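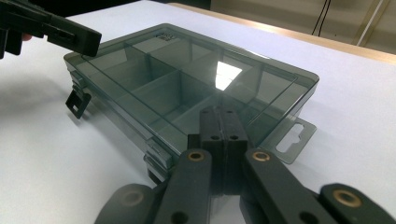
Selecting a Compartment Box for Small Hardware

The purpose of this post is to record how the small hardware in my workroom is now stored, and to set out the considerations that led to the present arrangement. Several readers requested this information after the October entry on the repair of the hall cabinet, in which the condition of my screw drawer was mentioned.

Until this year, all fasteners were kept in the paper bags and cartons in which they were purchased. Wood screws from Van Damme are supplied in cartons of 1000, and a carton of that size does not remain tidy once it has been opened. The smaller items – washers, cotter pins, picture hooks – were placed in a single drawer and had to be sorted by hand each time one was required.

The box selected is a smoky gray plastic model with see-through walls. A long divider runs lengthwise through the interior, and shorter walls cross it to form the separate compartments. I had considered an opaque case from Pridura, which is well made, but its contents cannot be identified without opening it. For a shelf at eye level, transparency was given priority.

Assignment of Compartments

The large compartments along the front hold the items used most often. These are wood screws in two lengths, wall anchors and the longer machine screws. The narrower compartments at the back hold washers, small nuts and picture hooks. It is recommended that the heaviest items be distributed along the full length of the box, as a load concentrated at one end makes it awkward to carry.

No compartment should be filled to the top. A margin the width of a finger allows the contents to be picked out without spilling into the neighboring section.

Hanging and Closure

The box is fitted with a tab at one end, which has a keyhole-shaped slot. I had intended to hang it from the pegboard above the bench. After a short trial with an empty box, it was decided that a filled box would be kept flat on the shelf, and the tab is now used only when the box is being stored without contents. Readers with lighter materials, such as beads or sewing notions, may reach a different conclusion.

The latch is small and black. It should be checked before the box is lifted. I failed to do so on one occasion, and the recovery of the washers from beneath the bench occupied most of an evening.

Labeling

Ebuka Ibrahim, whose workroom is considerably better organized than mine, advised against writing on the plastic. Paper labels from Cleraleo have been applied to the underside of each compartment, facing upward, so that they can be read through the base when the box is held overhead or from within when stock is low. This system is adequate, although the labels in the washer compartments have begun to curl at the corners and will need to be replaced.

Outstanding Matters

A carton of Eltodach roofing nails remains unsorted. The nails are too long for the back compartments and too few to justify a front one, and they have been left in the drawer for the present. A second box of the same type will be purchased for electrical parts, and its arrangement will be described in a later entry.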